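4.3 Setting up the festival calendar

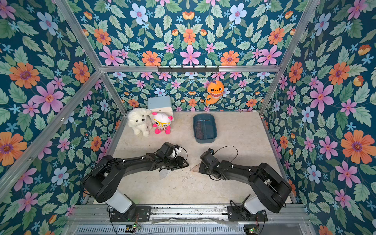
Figure 4-2. Wall rack with hooks, floral lining.

Applies to Skyrme hall controller, all models with the Dukley calendar module fitted. If the Calendar menu does not appear on the display, go to section 3.1.

The festival calendar tells the controller when to switch hall lighting, heating and door locks for religious holidays. Dates are held by Hebrew date and converted to civil dates by the unit. You do not enter civil dates by hand, apart from local events (see 4.5).

Before you start

You will need the installer code and the name of the nearest town in the location list. Complete the clock set-up in section 4.1 first. Sunset times are calculated from the clock and the location, and an error in either will move every start time in the calendar.

Entering the location

1. Press MENU and select Calendar, then Location.
2. Scroll to the nearest town and press OK.
3. If the town is not listed, select Manual and enter latitude and longitude in decimal degrees.
4. Set Region to Israel or Diaspora. The second festival day is added automatically when Diaspora is selected.
5. Press OK to save. The display shows the sunset time for the current day.

Note: Compare the displayed sunset with a printed timetable. A difference of exactly one hour means that the summer time setting is wrong -- return to 4.1.

Loading the festivals

6. Select Calendar, then Load table.
7. Choose Full or Short. The Full table holds 86 entries, including fasts and minor days. The Short table holds 43.
8. Wait until the display reads TABLE OK. Loading takes up to nine minutes. Do not switch off the unit.

Caution: Loading a table overwrites all existing festival entries. Local events are kept.

Setting the Chanukah programme

Chanukah runs for eight evenings and is handled as one programme. Weekday evenings and the Friday evening have separate start settings.

9. Select Calendar, then Programmes, then Chanukah.
10. Set Weekday start as an offset from sunset, in minutes. The factory setting is 10.
11. Set Friday start. This must fall before the Sabbath start time. The unit rejects a later value and shows E-43.
12. Set Saturday start to After nightfall.
13. Assign a lighting circuit to the programme. Circuits already in use by the Sabbath programme are marked S.
14. Press OK, then hold SAVE until the lamp turns green.

Warning: The controller must not be used to switch off smoke detectors or emergency lighting during candle lighting. Wire these circuits separately, as shown in section 2.

Note: When an evening of Chanukah falls on the Sabbath, the Sabbath programme has priority on shared circuits -- the Chanukah programme resumes at nightfall.

Checking the result

Select Calendar, then Preview, and step through the coming year with the arrow keys. Entries in conflict are shown with an asterisk. Run the preview again each November, and after any change of location or region.

Record the settings on the sheet at the back of this manual.

Section revised by Narendra Bhatia, Brerex technical publications.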